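## O canto do sofá na Vavari

Novembro chegou e a nossa sala de estar voltou a ser o melhor sítio da casa! Começámos pelo chão: a alcatifa às riscas cinzentas levou uma boa aspiradela, incluindo os cantos que ficam sempre para depois.

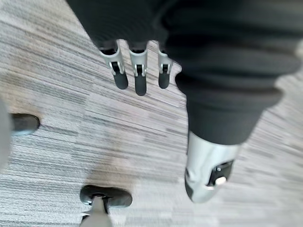 Quem quiser tratar das manchas, experimente água morna e um pano branco, sem esfregar (a sério, sem esfregar).

Depois veio o sofá creme, com a almofada azul e, na mesinha redonda, o cesto de dois andares com maçãs, laranja e banana. Que cor dá à sala! 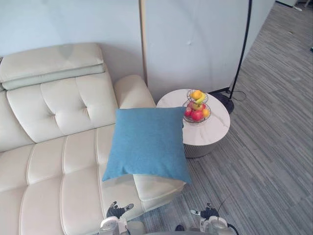

A fruta é para comer, por isso sirvam-se à vontade. Para a pele do sofá chega um pano macio, e as mantas do inverno vêm a caminho, até 50, para emprestar a quem ficar a ler à noite.

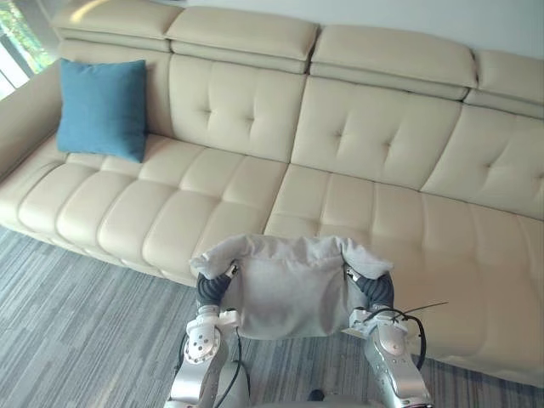 Anca Crăciun escreveu-nos a pedir que a almofada azul não fique sozinha e oferece-se para coser mais 2 no mesmo tom.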